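Odbridge Institute of Applied Technology
Unit 9: Gathering Demonstrations for a Learning System
Course handout, laboratory stream

Purpose of this handout

This handout supports the practical component of Unit 9. Students are expected to have read it before their first session at the two-arm bench. It covers how a demonstration is planned, recorded, labelled and either kept or set aside. The training of the model itself is dealt with in the following unit.

A demonstration, for the purposes of this course, is one complete recording of a task carried out by the arms while a person controls them. The record holds the joint positions, the gripper openings and the camera views, all against a common clock. The learning system receives nothing else. If a habit of the operator appears in every recording, the system will treat that habit as part of the task.
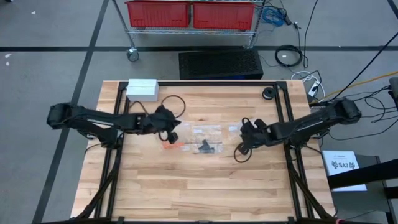

Variation in the starting layout is the first matter to settle when a collection is planned. Students tend to place objects where they are easiest to reach, and a policy trained on such recordings will often fail when an item is moved a short distance. The layout sheet should therefore state which features may change between recordings and which must stay fixed. Three clear bags set in a row between the grippers, with one partly beneath the left gripper and another partly covered by the right, raise a question the sheet must answer: whether an object may begin the recording hidden from a camera by an arm. Either answer is acceptable, provided it is written down and applied to the whole set. Contents also count as variation. A bag holding a bright orange item does not look the same to a camera as one holding a dark grey part.

The start position of the arms is treated in the same way. Both arms return to the agreed position before recording begins, and the operator pauses briefly before the first movement. Recordings that start with the arms already in motion are to be marked as incomplete.

Quantity

For the assessed exercise each group will submit 17 demonstrations of a single task. This is a small number, chosen so that every recording can be reviewed by hand. The Pomix set used in the lectures holds over 800 demonstrations, and students may consult it for comparison. Groups should not mix recordings from that set with their own.

Clear plastic deserves particular care. It can be hard to separate from the surface beneath it in a camera view, and its outline changes each time it is handled. Soft and thin items cause similar trouble. The bench view that follows has a nearly transparent bag, a black ring shaped like a carabiner and a yellow rubber band on pale wood, and the band is much the harder of the two small items to pick out. Groups working with items of this kind should check the camera views at full size before recording – a small preview is not enough.
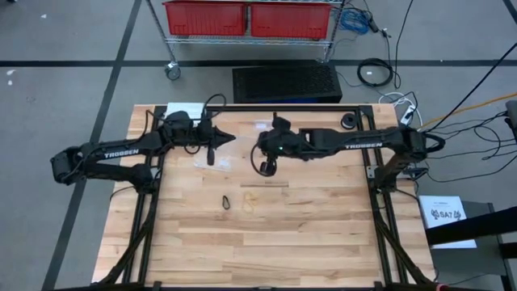

Labelling and Review

Each recording is labelled on the day it is made. Labels are entered in the Brudus log, using the task name exactly as it appears on the layout sheet. The following fields are required:

Task name
Operator number
Layout number
Outcome (complete, partial or failed)
Remarks

The outcome is decided by a group member other than the operator. Where two reviewers disagree, the recording is marked as partial and the reason is given under Remarks. Failed attempts are not deleted. They are stored in a separate folder and may be used in the discussion section of the report.

Recordings in which the operator fails, corrects the error and then finishes the task may be labelled complete. Such recordings are often valuable, as they show the system how to return from a poor position. They should make up a modest share of the set, and the correction should be noted – a few words will do.

Bench Procedure

Bookings open at 9 a.m. and are made through the laboratory calendar. Hands are to be kept out of the work area while the arms are powered. Objects are reset only after the operator has called a stop and the second group member has confirmed it. Cameras must not be moved during a session. If one is bumped, the group records the time in the log and repeats the calibration before continuing.

Submission

Groups submit the layout sheet, the log and the recordings together, followed by a report of no more than 800 words. Reports are due by the end of May. The marking guide and the reading by the Mercado project are posted on the unit page.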